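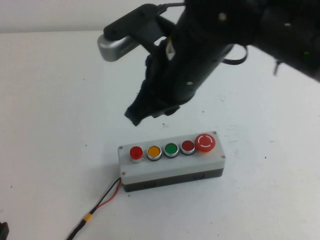

Felista Rotich wrote:
I have read the Mrema note twice and still do not see what the gate is doing. If the wrist view holds nothing useful, the policy ought to learn to ignore it from the data. Why switch it off by hand? I would also like to know whether the gain survives when the box is turned, and whether the two reds were counted as separate targets. If they were merged, the table in the note reads very differently.

Felista, the reds were separate targets. "Red" in the prompt means the round button at the end of the row, "dark red" the round one beside the emergency stop. The stop itself was never a target, but touching it was scored as a failure, as was pressing any wrong button, even if the right one was pressed afterwards.

The training set is 219 episodes from two operators, all on the one box. In each episode the arm starts somewhere over the table, with the box placed by hand at a slight angle. The fixed view has the box in it from the first step. The wrist view often does not, and that is where the trouble starts.

We did expect the policy to learn to ignore the empty views. The baseline (both cameras, no gate) does not. When we looked at the failures they were mostly of one type: the arm sets off in a plausible direction which does not depend on the prompt, then corrects late or not at all. Swapping the wrist input for a stored empty view from another episode changed the first part of the path more than changing the colour word did. So the policy was reading something from a bare white surface. My guess is the marks on the table together with the shading, which shifts with arm pose. Specks stay put between one episode and the next, and with this little data they make quite a good landmark.
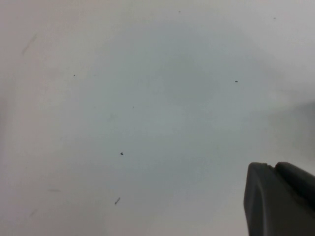

The gate itself is small. A linear layer on the pooled wrist features gives one value between zero and one, which scales the wrist tokens before they reach the action head. It is trained from a weak label: box in wrist view, or not. We get the label by projecting the box pose into the wrist camera, so there is no hand marking of images. The gate value is smoothed over 100 ms, otherwise it flickers as the box comes into view and the arm hesitates there.

On your point about doing it by hand - I accept that more data would probably make the gate unnecessary. Wiping the table between episodes might do some of the same work. We have not tried that, and it should be in the note as an untested alternative. Rocío Retamal suggested random crops on the wrist image instead. We ran that. It reduced the early drift but made the last part of the press worse, mostly by landing on the bezel instead of the cap.

Turning the box: the gain holds for small turns and is gone by a right angle. I do not think the gate is to blame. The baseline fails there as well, and in both cases the arm goes to where the button would have been. We have almost no turned boxes in training.

Two corrections to the note while I am here. The row marked "Trirkance, no gate" used the older action head and should not be compared with the rows below it. The label threshold is also given the wrong way round: a frame counts as "in view" when any corner of the lid projects inside the image, not all of them. The code in the Vovalton branch is right, the text is wrong.

If you can rerun the swap test at your end, please take the empty views from episodes by the other operator. Ours came from a mix of both, and I would like to see the two kept apart.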